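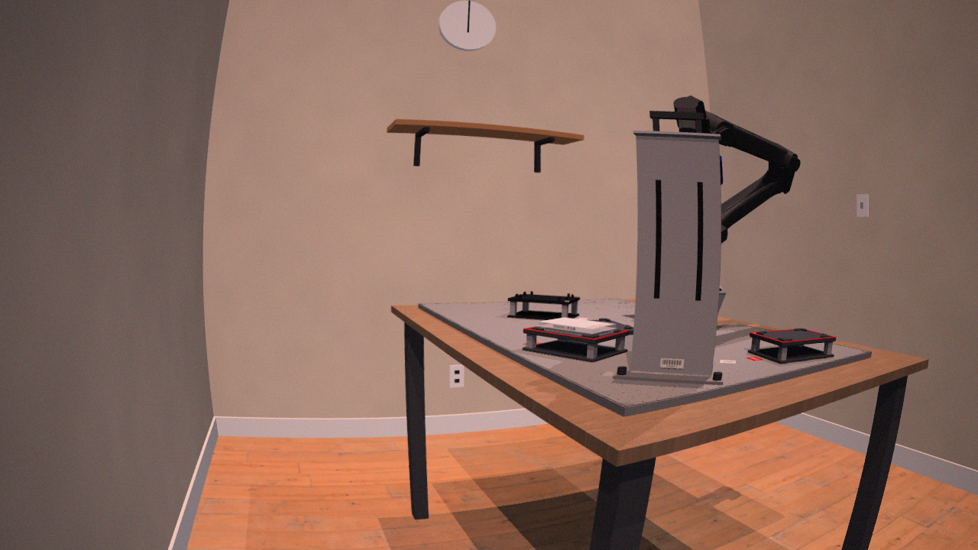

**Clirnar** is a command-line program for iterating arithmetic functions on integers and classifying the result. Given a start value and a function, it prints the trajectory and stops at a fixed point, a cycle or the term limit.

```
clirnar --fn aliquot 12
12 -> 16 -> 15 -> 9 -> 4 -> 3 -> 1 -> 0
terminates: yes
```

## Specifications

| Item | Value |
|---|---|
| Largest term | 200 decimal digits |
| Built-in functions | 86 |
| Default term limit | 658 |
| Output | plain text, CSV, b-file |
| License | per seat, perpetual |

Cycles are reported with their period and smallest member. A start value of 220 gives period 2 (220, 284). A start value of 12496 gives period 5: 12496 -> 14288 -> 15472 -> 14536 -> 14264 -> 12496. Perfect numbers are listed as period 1.

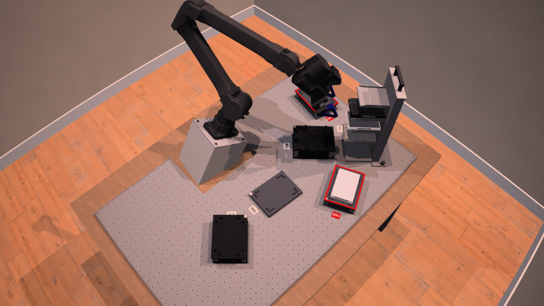

Factorization uses trial division, then Pollard rho, then the elliptic curve method. Terms that resist all three are written as composite cofactors and the trajectory is marked open – no guess is made as to whether it terminates. Open trajectories can be resumed from the saved state file.

User functions are entered as expressions in `n`. The divisor sum is `sigma(n)`, so the aliquot function above is `sigma(n) - n`. Functions that return negative values need the `--signed` switch.

## Ordering

Part no. CL-489. The Pranton table viewer is sold separately and reads the CSV output only. Technical questions go to Greer Lamont, site licenses to Kobina Arthur. Manual revised 30 May 2024.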